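Monday

Up at 6 to finish the set list before the call with Tania Munasinghe. She wants the Rurnside show to run on the new audience app, where people in the hall vote on which section comes next and we play whatever wins. I have my doubts, but I said I would give it a proper try before May.

The call lasted 42 minutes. Most of it was about delay. When a vote closes, the result takes a few seconds to reach the stage, and the band has to fill the gap with something. Selvaraj Mollah suggested a four-bar loop on the organ that can go into any of the sections. We tried it after lunch and it works in three of the keys. The D minor section still sounds wrong coming out of it. I moved it up a step and wrote out new parts for the two violins.

Bromell sent the contract back with the streaming clause changed. They now want the recording for two years instead of one. I forwarded it to Tania and did not answer.

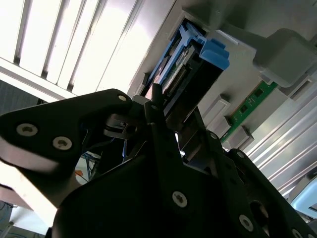 Under the server chassis.

In the afternoon I ran the voting page on my own phone and the old tablet. The phone was fine. The tablet dropped out twice and kept the old question on screen after the vote had closed. Wrote both down for Modise, who are building the app, and asked if it can at least show a blank page when it loses the connection. Their reply came at 1809 and said they would look at it this week.

Ticket count from Givatden tonight is 1654. Tania thinks half of them will bother to vote. Selvaraj thinks fewer once the music starts, and I agree with him.

Practiced the slow section for an hour after dinner. Left hand still stiff. Need to buy strings and call the piano tuner tomorrow.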